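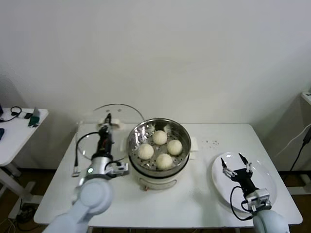 Cómo presupuestar un puesto de dos brazos para tareas de cocina

Sarahí Sandoval
18 feb 2022

Esta guía sirve para preparar la solicitud de compra de un puesto de manipulación con dos brazos. La tarea de referencia es pasar bollos al vapor de la vaporera a un plato, con un brazo que sujeta la tapa de cristal por el pomo y otro que trabaja sobre el plato. Si su tarea es otra, cambie los objetos y mantenga el orden.

Paso 1. Escriba la tarea antes de pedir precios

Una página es suficiente. Anote qué hace cada brazo, qué objetos toca y cuáles se mueven a la vez. En nuestro caso la tapa se mantiene levantada mientras se sacan los bollos, de modo que un solo brazo obligaría a prever un sitio donde dejarla. Esa línea decide la partida más cara.

Paso 2. Separe las partidas

Pida a cada proveedor el desglose siguiente y rechace los precios globales:

Brazos y controladores
Pinzas, con un juego de dedos de repuesto
Sensores de muñeca y sus soportes
Mesa principal y mesa auxiliar
Cableado, fuentes y canaletas
Instalación y formación
Utensilios y alimentos de prueba

En la primera ronda, Pronex incluía los soportes de los sensores y Polberg los cobraba aparte. Sin desglose, las dos ofertas parecían equivalentes.

Paso 3. Reparta el presupuesto

Trabajamos en porcentajes hasta tener las ofertas definitivas. Los cables, fuentes y canaletas se llevaron un 4 % del total, y la instalación con formación, un 17 %. Reserve dinero para los cables de muñeca, que se cambian con más frecuencia que el resto, y pida su precio por unidad y por metro.

Paso 4. Compruebe el espacio

Mida el alcance de los brazos con la vaporera y el plato ya colocados. La mesa auxiliar debe quedar al lado, fuera del recorrido. Nuestra primera mesa, de Drellitz, tenía 96 cm de ancho; confirme que el bastidor no choca con las bases antes de firmar. Haris Georgiou dibujó la planta a escala en papel y con eso bastó.

Paso 5. Fije los plazos

Nos dieron 34 días para las pinzas y bastante más para los controladores. Si el ejercicio cierra en diciembre, pregunte si la factura puede emitirse con entrega parcial.

Paso 6. Incluya los consumibles

Tapas de cristal, platos y bollos tienen que figurar en la solicitud. Compre varias tapas del mismo modelo: otro pomo puede exigir otro agarre y horas de ajuste.

Paso 7. Envíe la solicitud

Adjunte la página de la tarea, el desglose, la planta y dos ofertas como mínimo. Las dudas sobre el formato las resuelve Drita Berisha, en compras.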